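Hum from amp and pedals on one outlet

bisuden
Fender combo plus pedal supply hums at 2x mains. Would separate wall outlets help?

triltunier
No. Separate outlets make a bigger ground loop. Run everything from one strip.

Lazarević
Disagree in part. Mine got quieter after I moved the pedal supply 30 inches from the amp transformer - same outlets as before.

triltunier
That is magnetic coupling, a different fault. Load is no issue either, 133 W here.

bisuden
Moved the supply, still hums. Will try one strip on 12 January 2021.
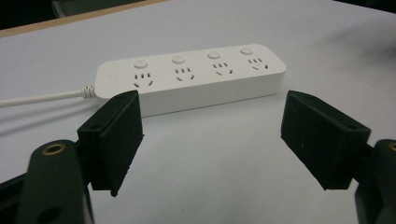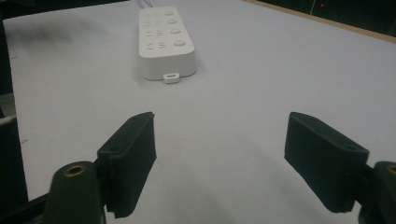

White strip, one row of four buttons, both shots.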